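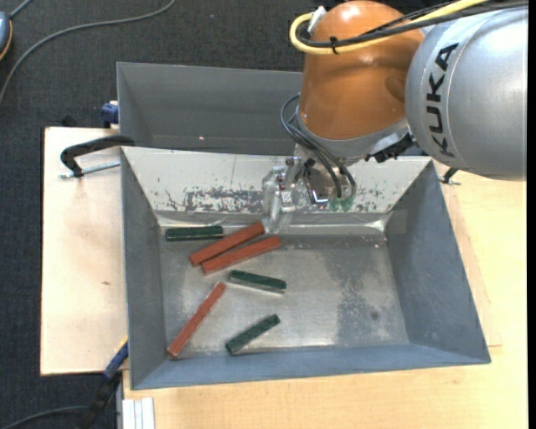 Heltport library extends its opening hours from August

The town library in Heltport will stay open longer in the evening starting in August. On four days of the week the doors will close at 8 p.m. and no more at 6 p.m. On Saturday the library will open in the morning as before, but the reading room on the upper floor will now stay open until 5 p.m.

The town council agreed to the change last week, after a survey in which 915 residents took part. Most of them wrote that they come home from work too late to return their books. Many also asked for a quiet place to study in the evening, especially in the months before the school exams.

The reading room has 30 seats. The town plans to add 17 more along the windows on the garden side, where the old newspaper shelves are standing today. The newspapers will move to the ground floor, next to the lending desk. During this work the upper floor will be closed for some days – the exact dates will be posted at the entrance.

Residents of Pelside can also use the longer hours. The two towns have shared one library card for several years, and books borrowed in Heltport can be returned in Pelside without a fee. The branch in Pelside keeps its present hours for now. The council there wants to wait for the first results from Heltport before it decides.

Bus line 109, which stops in front of the library, will get one more evening trip toward Pelside. It leaves at 8:15 p.m. from Monday to Thursday. The bus company Naciri confirmed that normal tickets are valid for this trip.

The café on the ground floor, Conelero, will not follow the new hours and closes at 6 p.m. as usual. Visitors may bring their own drinks in closed bottles to the reading room, but food is still not allowed there.

Cards can be renewed at the lending desk or by mail. Children and students pay nothing, and the yearly fee for adults stays the same. Books that are due during the closing days of the upper floor can be returned at the lending desk or through the slot beside the main door.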